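We use cookies to make this site work and to see which pages are read. Accept all | Manage settings

Keeping a Shared Workbench Usable
Project report, second-year Workshop Practice module
Chin-lung Hung

1. Background

The Marbridge workshop has one long wooden bench that every project group uses. By June it is hard to find a clear stretch of it to work on. Things get put down at the end of a session and stay there, and the next group pushes them along to make room. I wanted to find out whether a few simple storage rules would leave more of the top free without taking away the things people reach for.

2. What is kept on the bench

I asked nine students who use the bench what they wanted within arm's reach. All of them said tape and something to write with. Most also wanted small boxes for parts. Only two said they needed books, although books take up more room than anything else on the left side.

I sorted the contents into items used every session, items used now and then, and items that have no reason to be on a bench at all. The first group is small. The tape lies near the front and the pens and pencils are kept upright in a white cup, so neither takes much space. The second group includes the white plastic bin behind the cup and the yellow tool leaning against the aluminium frame at the back. The third group is mostly books and loose bits, such as a small metal part next to a blue block.

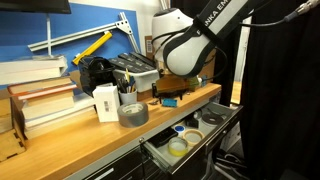

3. Method

The usable part of the top is 80 cm deep. I marked a line 40 cm back from the front edge with pencil. Anything in front of the line had to be in use or go away at the end of the session. Anything behind it could stay if it stood upright or was in a container. The metal drawer under the bench was set aside for small parts, which had been kept anywhere up to then.

The rules were written on one sheet of paper and left with the Skara group, who have the bench in the mornings, and the Michiels group, who have it after lunch.

4. Results

Before the trial, 65 per cent of the front strip was covered at the end of a session. After the trial it was 40 per cent. The Michiels group did better than the Skara group - they had fewer parts out to begin with, so the comparison is not quite fair.

The drawer filled up quickly. It has no dividers, and two students said they had spent longer looking for screws than before. The books were moved to a shelf once and came back.

5. What I would change

Dividers for the drawer should come first. I would also give the books a fixed place away from the bench before asking anyone to move them. The pencil line rubbed off and had to be drawn again, so tape would have been better.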